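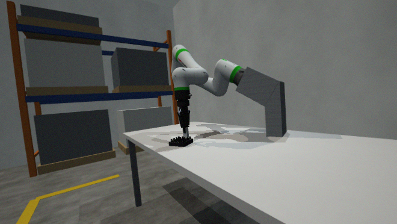

Last changed: 13 May 2018

Smadi council votes

Hi! So I got tired of hunting through PDF minutes for how our council voted on things, and this is what came out of it: one row per council member per vote, resolutions and ordinances both.

Files
votes.csv (the votes)
members.csv (names and wards, with start dates)

Absences are blank, abstentions are "A". Three votes from July are missing (the scanned minutes were unreadable, sorry!). Voice votes aren't in here at all.

Lama Hourani checked the ward numbers and fixed two of mine – thank you!! Use it however you like, and send me corrections.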